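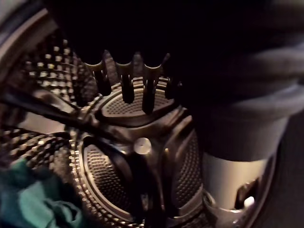 Fig. 1. Washing machine drum, interior. Central hub with round bolt head and perforated pads.

Kerkbridge Laundry Interiors: data card

Last updated: December 2020

Summary

Kerkbridge Laundry Interiors is a set of 2,545 still images of the insides of household washing machines, with one label file per image. It was put together for people who work on drum wear, lint build-up and left-behind items. Drum interiors are poorly covered in general household image sets, where the machine is mostly shown from the front with the door shut.

Contents

images/ - colour stills, one folder per machine
labels/ - plain text, one file per still, same base name
machines.csv - one row per machine: folder name, site, loading type, drum finish
notes/ - free-text remarks from the labellers

The set covers 12 machines at 2 sites, Dudeck and Himano. Folder names are the site name followed by a number. The numbers follow the order in which machines were added and have no other meaning.

Label terms

rim: the smooth metal band at the mouth of the drum. Does not include the rubber door seal, which has its own term.
wall: the perforated side of the drum.
lifter: any bar or paddle fixed to the wall. Some manuals call it a baffle. Use lifter in all cases.
hub: the raised centre of the back plate, including its ribs.
pad: a recessed perforated area between ribs of the hub. Label each one separately, including those only partly in view.
bolt: the fastener head at the centre of the hub. Leave blank where a cap covers it.
seal: the grey or black rubber around the door opening.
item: anything left in the drum (sock, coin, button, tissue).
unknown: any part the labeller cannot name with confidence.

Fig. 1 has rim, wall, hub, pad and bolt. The long dark bar crossing the left side is labelled lifter. The four dark prongs above the upper pad are labelled unknown, and should stay that way unless a second labeller can match them to a parts drawing.

Labelling

First pass by Siiri Suominen and Joni Pesonen. Second pass by Anneli Laitinen, who also wrote the term list. Where the two passes differed, the second was kept and the first was moved to notes/. Pads were the most common source of disagreement, mainly over whether the bevelled border belongs to the pad or to the hub. The current rule is that it belongs to the pad. Labels made before February follow the older rule and have not all been redone. They can be found by the header line "rule: 1".

Known problems

- Perforations catch the light and show up as rows of bright dots. Simple edge filters treat these as texture and lose the outline of the pads.
- Polished rims reflect whatever is in front of the door. Reflections are not labelled.
- Deep shadow behind lifters hides small items. A still with no item label should not be taken as proof of an empty drum.
- Top-loading machines are found only in the Himano folders.
- Colour is not calibrated. Do not use the set to judge rust or staining by shade alone.

Splits

No fixed split is supplied. Split by machine folder, never by single still, or near-identical views of one drum will land on both sides. The script split.py does this and takes a seed. We use 100.

Use and credit

Free for study and teaching. For paid use, write to Kauko Karppinen at the Kerkbridge office first. Credit the set by name and give the month shown at the top of this file. Please don't rename folders in copies you pass on, as machines.csv depends on them.

Changes

- Added seal as a separate term. It was part of rim before.
- Removed stills where a serial plate could be read.
- Fixed wrong loading type for two Dudeck machines (reported by Kauko Vuorinen).
- Mfinanga folder withdrawn until the labels are checked. It is not included in the counts above.

12 shares
2 comments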